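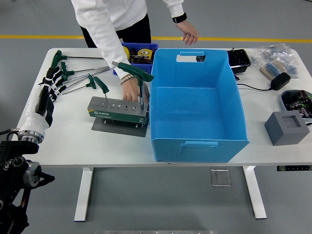

Who decides which jobs on the benches go to the arms and which stay with us?
The people who work the bench decide together with the cell leads, at this meeting, and any choice can be reopened the following month.

Minutes, Bench Automation Meeting, Morholm site
April, 2:00 p.m., upstairs break room
Present: day and evening bench crews, cell leads, maintenance, training, Sarmiento (by phone)

1. Last month's minutes
Approved with one fix: the Laveo line restarts after lunch, not before.

2. Tool return and kitting
Great news to start on! The evening crew reports that end-of-shift tool return, the chore everybody used to dodge, is now the one people want to be on. Hex keys are the current job. Day crew said that handing off the sorting has left time to check tips for wear, and 46 worn keys have been pulled and replaced so far. Several people said their hands feel better by the end of the week.
Maintenance asked that keys go back in the holder by size, every time, even when someone is only stepping away for a minute. Agreed.

3. Skatar work cell
Skatar kits are up to 200 a shift with the same crew. There was a good long talk about what that means. The cell leads repeated that no bench positions are being cut and that this will be posted in writing. Two people asked if the pace would creep up. The answer for now is that the target stays at 200 until the fall, and the crew will see any proposed change first. People were glad to hear it, and want it on the same posting.

4. Training
All 5 places in the first teaching course are taken and there is already a waiting list, which is wonderful. The course covers showing the arm a task, fixing a bad grasp, and stopping and restarting safely. It counts as paid time. Evening crew asked for a session that doesn't start at 7:00 a.m. Training will offer one at 3:30 p.m.

5. Things that still bug us
Small parts in bags are slow and we still do them by hand. Everyone is fine with that for now. The restart chime is too much like the forklift horn. Sarmiento will send other sounds to try, and the crews will pick.

6. Suggestion money
There is $500 left for bench improvements. Ideas so far: thicker floor mats, a second set of hex keys, better lamps. Vote by slip at the time clock.

Actions
Cell leads: post the staffing and pace statement.
Training: set up the afternoon course.
Maintenance: swap the chime once a sound is picked.
All crews: mats, keys or lamps, slips in before the next meeting.

Closed at 3:10 p.m.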